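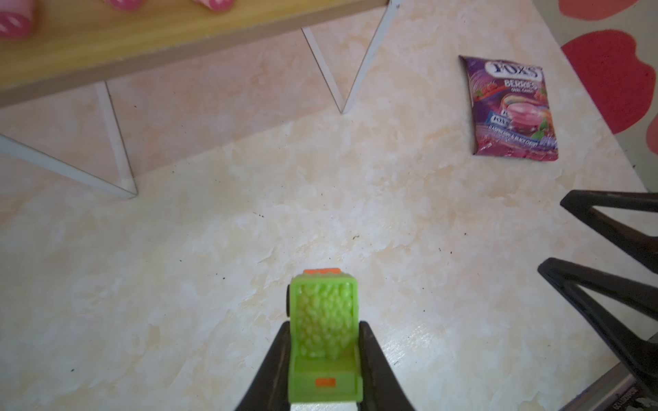 Fuad Tefera wants to know when one of these will tidy his kids' room, and whether he should hold off paying a cleaner until then. Don't hold off. Longer answer follows, because I get a version of this every week and would like a thread to point at.

Start with the unit of work. "Tidy a room" is a few hundred separate decisions: what is this, does it belong here, where does it go, how do I get hold of it, is the place it goes already full. Current arms are decent at the fourth. They are improving at the first. The other three are mostly still ours.

Take one item. A small lime-green plastic toy with a bumpy panel, held between two fingers. As a grasp this is easy. It's rigid, it's upright, the sides are reachable and the fingers can close on it straight from either side. If every object in a house looked like that I'd be more optimistic.

Now take the item next to it on the same tabletop: a flat packet of Fox's Berries. Lying down, crimped edges, very little height to close on. A person pinches a corner, or slides it to the edge of the table and catches it. Both are two-step moves, and the first step isn't a grasp at all.

Sliding to the edge is a good example of what I mean by chores being hard. You need to know the table ends, that the thing will tip, and when. A four-year-old does it with a biscuit. A policy does it if somebody has shown it that move on something similar, and then it may try the same move in the middle of the table.

Hearts, stripes, marbling, specks. Homes are visually busy. A marbled surface with dark specks on it is a nuisance for anything that has to decide whether there are crumbs to wipe. I know people who tested wiping on a plain white board for months and then moved to patterned stone. They do not talk about the first month after.

Ayana Jemal replied asking about success rates, so: be careful with them. A number only means something with the reset attached. Who puts the object back, how far off, how often do they swap it for another one? 20 out of 20 on the same toy in the same spot tells you the motors work.

The test I run is called Skindgate internally, for no reason I can defend. 7 objects, 2 surfaces, one shelf, and the person resetting is told to be careless. No straightening things up for the robot. Scores dropped sharply the week we added that last rule, and I trust the later ones more.

Shelves deserve their own post. Putting a thing on a low shelf with thin wire legs is worse than it sounds. The legs are narrow, pale and come down at an angle. Depth sensors tend to lose thin bars. Clip one and the shelf moves along with whatever was already sitting on it.

People forgive a dropped toy. They do not forgive the robot knocking over four other things while putting the toy away. Net tidiness can go negative. I'd like to see that reported: items in place before, items in place after, including the ones it was never asked to touch.

On two arms versus one. Two helps with bags, lids, cloth, anything that needs holding while something else happens to it. It also gives you two things that can collide, and one often sits in the other's way. For putting small rigid objects on shelves I'd take one arm with a better wrist.

On fingers. Two-finger grippers get mocked and I think that's unfair. They're cheap, you can replace a finger on a Wednesday evening with one screwdriver, and the data you collect with them stays usable. Five-finger hands are lovely. The ones I've used needed repair more often than the toys did.

On wrist cameras. Very good for the last stretch of a grasp, poor for knowing where you are in the room. You get an excellent view of your own fingers and a slice of whatever is behind them. Once you are holding something, that something fills part of the view. Plan for it.

Shop floor, since Onyekachi Akpan asked. Different answer. At Betden they restock small packaged goods in the back area, and it works well enough that they kept it. The packets arrive in trays, the same way up, in a known order. Most of the difficulty was removed before the arm was switched on.

I would call that automation and mean it as a compliment. The tray does half the job. If your shop can live with trays, talk to an integrator. If your stock turns up in a heap in a cardboard box, you still need a person between the box and the arm, and you should cost that person in.

Homes don't have trays. You could impose them: a bin for each kind of toy, fixed position, tag on the front. I tried it at home. The robot did fine. The household ignored the bins inside a week, me included.

Nuria Kassa disagrees with me on all this and thinks it's a data problem, full stop. Her figure is 1,000 hours in real, untidy rooms before anyone should have an opinion. She may be right about toys and packets. I'd still bet against her on laundry and anything sticky.

What I'd say is usable now, with supervision: picking up rigid things smaller than a fist from an open surface and dropping them in a wide container. Slow. Watch it near the edge. Ollesari ships a demo of this and it is representative, including the pauses.

Not usable yet: anything flat on a hard surface, anything behind anything else, anything where the right place depends on who owns it. "That one's your sister's" remains unsolved.

Fuad again: so what should he buy? A wide basket. Keep the cleaner.

Will add the Skindgate object list in a reply once Ayana Negash has finished checking the weights.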